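**Refrigerator pickles going soft after a week**

Forum: Canning, Pickling & Preserving
Views: 1,514 | Replies: 11

---

**pondstead_pat** (Posts: 43)

I made four quarts of refrigerator dills from the small cucumbers they sell at the Grandoswood farm stand. First few days they were great. By day eight the spears were limp and the middles were mushy. Flavor was fine.

Brine was 2 cups white vinegar (5%), 2 cups water, 2 tablespoons kosher salt, 1 tablespoon sugar. Brought it to a boil, poured it over the cucumbers right away, let the jars cool on the counter for an hour or so, then into the fridge. Garlic, dill heads and peppercorns in each jar. I cut the stem ends off.

What am I doing wrong?

---

**Lehtinen** (Posts: 1,764)

Wrong end. It's the blossom end you need to cut off. There are enzymes in it that soften the cucumber. Take off a thin slice, 1/16 inch is enough. If you can't tell which end is which, cut both.

---

**brinebucket** (Posts: 964)

Agree on the blossom end, but I'd look at the boiling brine first. You don't need it for fridge pickles. Heat it enough to dissolve the salt and sugar, let it come down to room temp, then pour. Hot brine cooks the outside and you lose crunch from day one.

---

**Lehtinen** (Posts: 1,764)

I've poured hot brine for years and mine stay crisp for a month. He said his were great the first few days. If the hot brine was the problem they'd have been soft at the start.

---

**brinebucket** (Posts: 964)

Yours are whole though, aren't they? Spears are a different thing. All that cut surface is sitting in the heat. I did two jars side by side last summer, same cucumbers, one hot and one cold, and after two weeks I only wanted to eat the cold one.

---

**pondstead_pat** (Posts: 43)

Spears, yes. Also it's "she." No problem.

How old can the cucumbers be? These were in my crisper for four days before I got to them.

---

**Cillian Keogh** (Posts: 212)

Four days is your answer. Pickle them the day you buy them, or the day after at the latest. If they've gone a little bendy you can soak them in ice water for a couple of hours and they'll firm up some, but they won't be the same as fresh.

I do a version with no sugar and more garlic:

- 2 lb small pickling cucumbers, quartered
- 1 1/2 cups white vinegar
- 1 1/2 cups water
- 2 tablespoons pickling salt
- 6 cloves garlic, smashed
- 2 teaspoons dill seed
- 1 teaspoon mustard seed
- pinch of red pepper flakes

Ice bath for two hours, trim both ends, pack tight, cold brine over the top. Ready in three days. We usually finish them in two weeks. 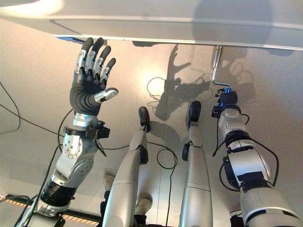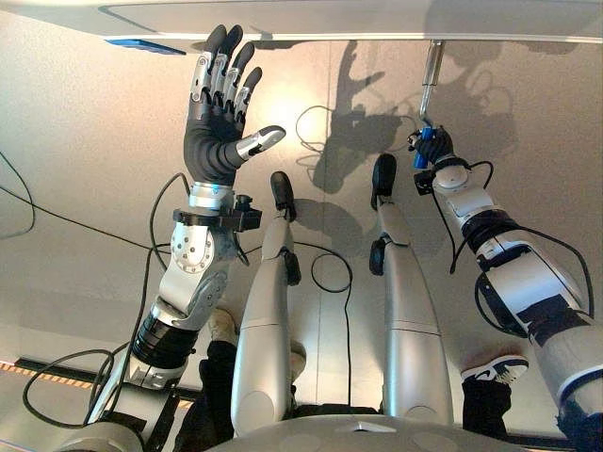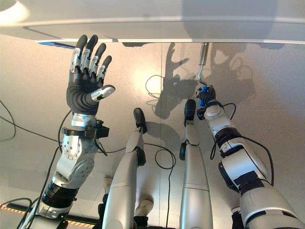
*Left hand open, fingers up, in all three.*

---

**Brendan Ó Conaill** (Posts: 87)

Cillian, do you find dill seed is strong enough by itself? I tried it once in January when I couldn't get fresh dill and the jar mostly tasted like garlic.

On the original question, I use a grape leaf in each jar. My mother did it and I've kept it up. One leaf at the bottom, rinsed.

---

**Lehtinen** (Posts: 1,764)

Grape leaves are for when you leave the blossom end on. If you trim it, the leaf doesn't do much. It won't hurt anything.

---

**Cillian Keogh** (Posts: 212)

Brendan, crush it a little with the back of a spoon first. It also needs the full three days. On day one it tastes like nothing.

I don't use grape leaves, but I do add 1/8 teaspoon of calcium chloride per pint when I have it. It's sold with the canning supplies as a crisping granule. Don't overdo it or you get a bitter taste.

---

**brinebucket** (Posts: 964)

Calcium chloride works. I still say fix the brine temperature before buying anything.

Pat, one more thing. Is that regular table kosher or the big flake kind? Two tablespoons of the flaky brand is a lot less salt than two tablespoons of pickling salt. It won't turn them to mush, but it does change how much water the cucumber gives up. I weigh mine now.

---

**pondstead_pat** (Posts: 43)

Flaky kind. I didn't know there was that much difference.

I went back to the stand this morning and made three jars this afternoon. Both ends trimmed on everything. Ice water for two hours. Jar 1 got hot brine, jar 2 got cold brine, jar 3 got cold brine plus a leaf off the neighbor's grapevine. Same recipe as before except I weighed the salt. Labeled the lids with tape and put them at the back of the fridge.

---

**Lehtinen** (Posts: 1,764)

Good. Don't open them early. And keep the cucumbers under the brine. If one sticks up, wedge it down with a slice of onion.

---

**pondstead_pat** (Posts: 43)

Day nine update. All three are firmer than the last batch. Jar 1 (hot) is a little softer than the other two, mostly near the skin, but the garlic and dill came through more. I can't tell jar 2 from jar 3. My husband likes jar 1 the best and has eaten half of it.

Next time I'm doing cold brine and adding one more clove of garlic per jar. Does anybody reuse the brine? I have a few carrots and half a red onion to use up.

---

**Brendan Ó Conaill** (Posts: 87)

I reuse it once for onions, sliced thin. Eat them within the week and then throw the brine out. It's been watered down by the cucumbers, so I add a splash of fresh vinegar. Carrots take longer, cut them into matchsticks.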